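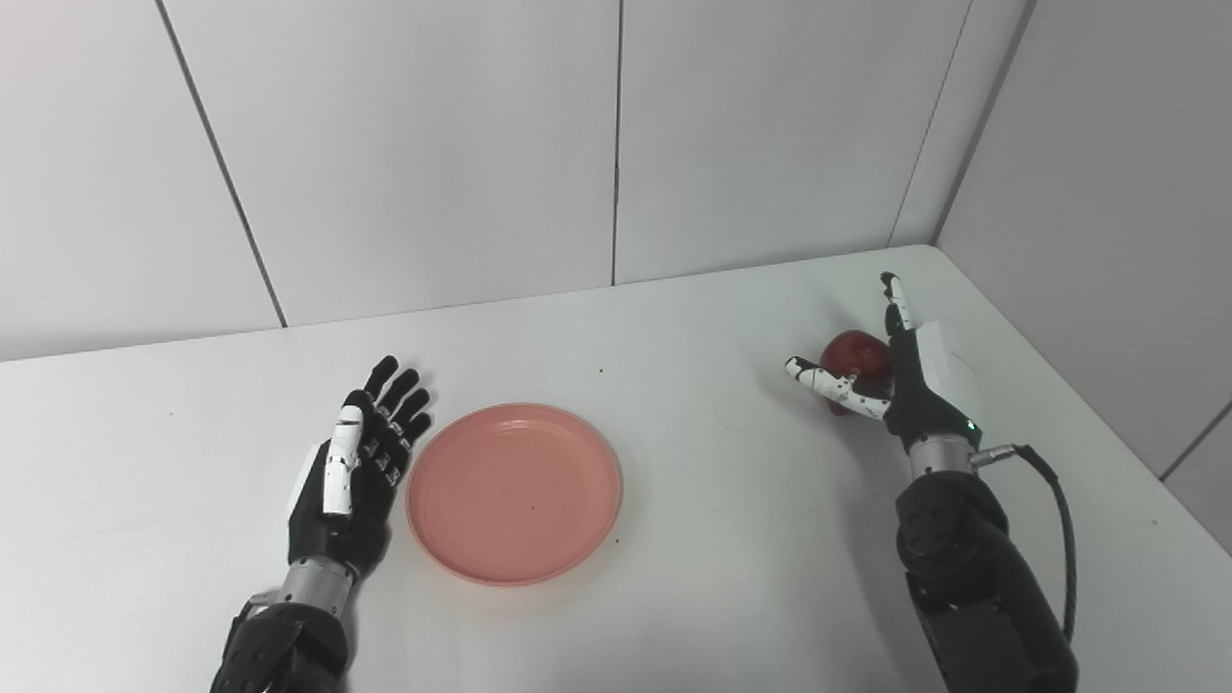

So what should you budget for first when you're buying a pair of robot hands? Spares. Fingers and cables before anything shiny.

I put 800 quid aside for ours and Geetha reckons that's low. She wants two spare thumbs on the shelf before we sign — fair enough, they do most of the gripping!
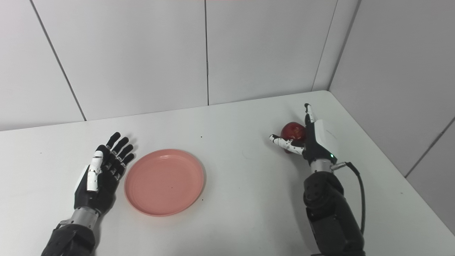

Next up is lead times. Drunau quoted us 44 days for a replacement wrist, so I've moved the order forward to July and pencilled in a second cable set (boring, I know).

Brian keeps asking about the service contract. Still haggling. Two years looks doable, three is silly money.

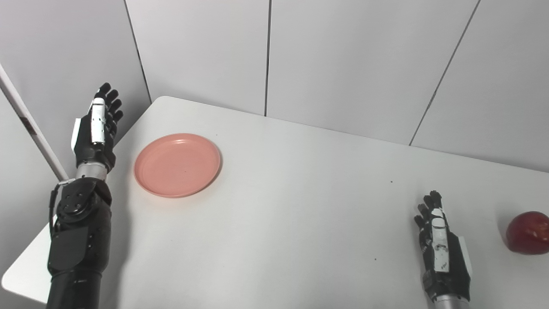

Oh, and leave a line for training time. I forgot it on the Irnum order and had to go begging to Ratih for it afterwards — never again. Will post the full spreadsheet once she's been through it.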